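Why Does a Cup Have a Saucer?

Hello, young readers! Today we look at a small plate with an important job. It is called a saucer, and a teacup sits on it.

When you carry tea, the tea moves inside the cup. Sometimes a little jumps over the rim. The saucer catches these drops, so the table stays clean. Many saucers have a raised edge, like a very low wall, and the drops cannot run away.

A saucer is also a good place for a wet spoon. And if the cup is hot, you can hold the saucer and your fingers are safe.

A tray does the same work, only bigger. It also has a rim, and you can put many things on it. 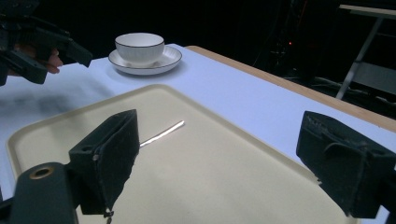
Now try it at home with cold water. Fill a cup almost to the top, put it on its saucer and walk 7 slow steps. Then lift the cup. How much water is in the saucer?

Written by Montserrat Arrieta for Kitley Children's Pages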